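Home | Posts | Judging Notes | Results | Contact

Open Scoring at the Mutau Cup: A Judge's Remarks

Readers of these pages will be aware that the Mutau Cup adopted open scoring for the first time this May. Under the arrangement, the scores of all judges were shown to both corners and to the public at the end of each round, on the screen above the neutral corner. I was assigned to the tournament as a ringside judge on both days. What follows is my personal view and should not be read as the position of the officials' panel or of the Cleneck Boxing League, which sanctioned the event.

The facts of the tournament may be stated briefly. There were 34 bouts on the original card, of which 31 went ahead. Two were withdrawn at the medical check, and one was cancelled when a boxer failed to make weight. Paid attendance at Starner Hall over the weekend was 1045, a pleasing figure for an amateur program held outside the capital. All contests were over three rounds, with the headguard rules unchanged from last season.

My own preparation consisted of re-reading the judging handbook in full, which I had not done for several years, and watching a number of bouts from last season with the sound turned off. I recommend the second practice to any official. The noise of a crowd has a considerable effect on how a punch is perceived, and a blow that lands on the gloves can be cheered as warmly as one that lands on the chin. I scored each round on paper at home before checking the recorded result, and kept the sheets in a folder for discussion with my colleagues. 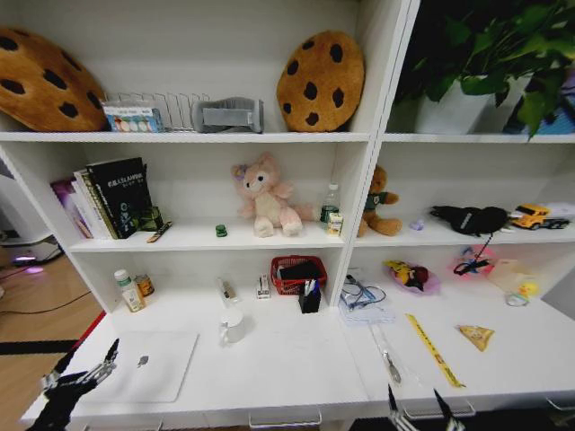 The principal argument in favour of open scoring is one of fairness to the competitor. A boxer who believes that he or she has won the first two rounds may box cautiously in the third, and may then learn that the judges held a different opinion. Under the closed system there is no remedy for this. With the scores on display, the corner can give advice based on the true state of the contest. I saw this work well on the opening night. A light welterweight from the Erdős gym was shown to be behind on every card after two rounds. She had been boxing neatly on the back foot, and I suspect her corner had thought the bout level. She came out for the third, closed the distance behind a double jab and worked to the body with real purpose. She lost the decision, but she lost it knowing what was required of her.

The principal argument against is that the leading boxer has every reason to avoid engagement in the last round. This also occurred. In one heavyweight contest, the boxer in the red corner held a clear lead and spent much of the final round moving along the ropes and holding when reached. The referee issued a caution and then a public warning for persistent holding, both of which were correct in my opinion. The spectators expressed their displeasure. It must be said that boxers have protected leads for as long as the sport has existed, and that a good referee has the authority to deal with it.

Less attention has been given to the effect on the judges. I had expected to be untroubled by the display. In the event, I found it a distraction. When my score for a round differed from those of the other judges, I was conscious of it at the start of the next. I do not believe that it altered my scoring, but I cannot prove that it did not, and a system of judging ought to be able to offer more assurance than that. The remedy I would suggest is a simple one: the judges should be seated where the screen is out of their view, and the announcer should refrain from reading individual scores aloud until the decision is given.

I discussed the matter after the finals with Elibariki Temba, who coaches the senior squad at Erdős and had several boxers in the tournament. He was in favour of retaining the system. His concern was with the timing. The scores appeared late in the interval on a number of occasions, and on Tuesday he wrote to tell me that in one bout they had reached the screen only as the seconds were being called out of the ring. A coach has one minute in which to bring the boxer's breathing under control, attend to any swelling, provide water and give a single clear instruction. If the scores arrive in the last few seconds of that minute, the instruction has already been given. 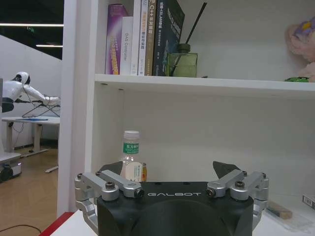 There is also the question of younger boxers. The same procedure was applied to the junior bouts as to the senior ones, and I am not persuaded that this was wise. A fifteen-year-old in a second or third contest who sees a heavy deficit on a large screen, in front of family and clubmates, may be discouraged in a manner that serves no sporting purpose. I would support a variation under which junior scores are passed to the corners on a card and withheld from the public until the result is announced. The coach would then decide how much to tell the boxer.

On the matter of scoring itself, I remind newer officials that the criteria have not changed. Quality blows landed on the target area remain the first consideration. Dominance through technique and tactics follows, and then competitiveness. Several spectators spoke to me in the foyer in the belief that a boxer who moves forward must be winning the round. Forward movement earns nothing if the boxer is being struck cleanly while doing it.

The League has invited written comments from officials and affiliated clubs before the spring program is settled. I have submitted mine, in substantially the form given above, with the addition of a seating plan for Starner Hall. Clubs wishing to respond should do so through their registered secretary. I understand that a further trial is likely, with the timekeeper given responsibility for confirming that scores are displayed within the first fifteen seconds of the interval.

Contact the author | Copyright, all rights reserved | Back to top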